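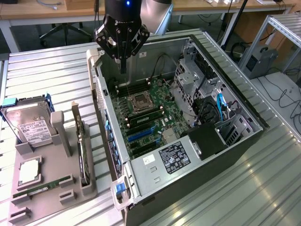 The memory stick that only went in halfway

Filed under: Robots, Workshop Diary, Things That Went Wrong

I promised back at the start of December that I would write about the bad days as well as the good ones, so get comfortable, because this is a bad one and it takes a while to tell. (The good one will follow when there is one.)

For anybody who has wandered in from a search page, I spend my working hours teaching a robot arm to take old desktop computers apart and put them back together. We call the project Pundari. Most of what it does is dull in the nicest way. Pick a memory stick out of the tray, carry it over to the case, line it up with the slot, push down until it seats, let go, move on to the next part. Then the same thing backward. I have grown very fond of watching it, the way some people are fond of watching trains.

Ieva Toom and I had set up a long run of memory insertions, 300 of them, and we were feeling pleased with ourselves. The arm had been behaving for days. The log on the screen said success, success, success, all the way down, and I remember telling Ieva that I might go home early and bake something. I should know better than to say things like that in front of a machine.

What made me stop was a sound. When a memory stick goes home in its slot you get a click from the little latch at the end, and if you have been in the room long enough you stop hearing it, until one time you don't hear it, and then your head comes up. I thought I'd imagined it. The log said success. The arm let go and rose up as cheerfully as ever. Then I bent down with a flashlight and saw that one end of the stick was sitting higher than the other. It wasn't by much, maybe the thickness of a coin, but a board like that would never have started.

I pressed the stop button and we had tea, which is our standard procedure!

Now, the arm decides that a stick is seated by feeling how hard the board pushes back. Once the push passes a certain level, it says thank you very much and opens its fingers. That works beautifully when the stick is straight. If the stick is tipped even a little, one end jams against the side of the slot and pushes back just as hard as a proper seat would, and the arm can't tell the difference. It was being perfectly sincere. It felt resistance, it had been told resistance meant done, and so it was done.

So why was the stick tipped? We went down several wrong roads here and I'll spare you most of them. I was sure it was the slot itself, because those slots have had a hard life, and I spent a whole afternoon cleaning the thing and looking at it under a magnifier. Ieva thought it was the tray, that the stick was lying unevenly in its long pocket and being picked up crooked. We shimmed the tray. We took the shims out again. The fault came and went just as it pleased, and I may have said a few words to it that I won't put on a family blog.

In the end it was Rajitha Jayawardena who found it, by the very scientific method of wiggling the fingers by hand (power off, please, always power off). One of them had a tiny bit of play at the joint. A bolt had backed out by less than a quarter turn. You couldn't see it, but you could feel it, a sort of soft tick as you rocked the finger side to side. With nothing in its grip the hand looked fine. With a stick in its grip and a good firm push behind it, that finger gave way just enough to let the stick lean.

The part that bothers me is the safety side of it. If that bolt had gone on loosening, the arm would have gone on pushing, and it pushes a good deal harder than I do. A cracked motherboard is a nuisance. A finger working loose while one of us is leaning in with a flashlight is another matter, and I had been leaning in rather a lot that week. I've gone back over it a few times in the small hours.

We have made 2 changes. The arm now checks how far down it has traveled as well as how hard it is being pushed, and if the depth is short it stops and waits for one of us to come over. And the bolts on the hand get thread locker, a paint mark across the head, and a look every morning before the power goes on. I do the looking. It takes less time than the kettle.

We threw out the whole run and started again from zero, which hurt, but I couldn't trust those success lines any longer. The new run is going now while I type. It has stopped itself once so far, for a stick that really was crooked, and I was so happy I called Ieva in from the hallway to see it.

Thank you to everyone who wrote in after the last post, by the way. I am slowly getting through the replies, and yes, I did bake in the end - cardamom buns, a bit flat.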